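Home > Jobs > Technicians & Trades > Robotics

Robot Cell Technician — Snack Counter Cell (full time, days)
Drostside workshop, ground floor

We run a two-armed robot cell that handles snacks at a counter, and we need a second technician to help us keep it in good shape. If you like small screws, tidy cables and finding out why a gripper that closed perfectly at 9:00 is a hair off by lunch, please read on, because we would love to hear from you!

The cell is the busiest machine we have. Last quarter it logged 2,022 pick attempts and 1,909 of them ended with the item where it belonged. We know what went wrong in most of the others, and a good share came down to setup: a tray that had crept sideways, a finger pad worn smooth, a cable pulling on the wrist near the end of its reach. Those are problems a careful person with a hex key can fix, and that person could be you.

You would share the cell with Graciela Echeverría, who built the first version of the table layout and still knows where every connector goes. Vanderleia Bezerra writes the motion programs and will come to you often with "can you look at the left arm?" — she is usually right about the left arm.
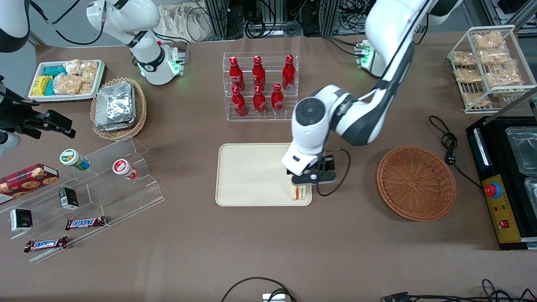 Left arm over the sandwich tray, gripper open. Food warmer at far right, bottle rack behind.

What the work looks like

Mornings start with a check of both arms. You home them, listen to the joints, look over the grippers and run the short test program. Then you set the table: trays, baskets, display stands and racks all go back to their positions in the layout sheet. It sounds simple, and most days it is, but soft items like sandwiches punish a sloppy tray much faster than a bar or a bottle does.

After that the day is yours and the machine's. You might swap finger pads, reroute a gripper cable that has started to rub, re-teach a handful of positions after a stand has been moved, or test the stop button with Graciela before a long run. There is cleaning too, quite a lot of it. Crumbs get everywhere. Every repair goes in the cell log, which had 141 entries when we last closed a volume, and we really do read them.

Friday afternoons are kept free for maintenance. No runs, no visitors, covers off if they need to come off. It's the best part of the week if you ask me.

You should have

- Some hands-on experience with machines that move. Robot arms are great, but packaging lines, printers, CNC or vending machines count just as much
- Comfort with basic electrical work and a multimeter
- The habit of writing down what you changed
- Enough patience to run the same pick 25 times after a repair and watch all of them

Nice to have

- Any scripting at all
- Food handling certificate (we will pay for the course if you don't have one)
- Spanish or Portuguese, handy in our shop but never required

You don't need a degree for this job. Our first technician, Baltasar Salinas, came to us from bicycle repair and now looks after the cells at our Henríquez site. He'll spend your first two weeks with you here, going through the arms joint by joint.

Hours are 8:00 to 4:30, Monday to Friday, with paid overtime on the rare evening we need it. Tools and work shoes are on us. We'd like someone to start in September and can wait a little for the right person.

How to apply

Send a resume and a few lines on something you repaired and how you knew it was fixed. A photo of the repair is welcome — we enjoy those. Shortlisted people come in for half a day, meet the team and do a paid bench task on a spare gripper. Questions about the role can go to Ingvild Hedlund at the front desk, who will pass them to me.

Nélida Gallardo
Workshop lead, Gamness

Filed under: Hiring now / Hands-on roles

More openings
Wiring and Panel Assembler, part time
Motion Programmer, Panaleck project
Parts Room Assistant, Henríquez
Summer Trainee, Robot Maintenance

Contact us | © Gamness | Back to top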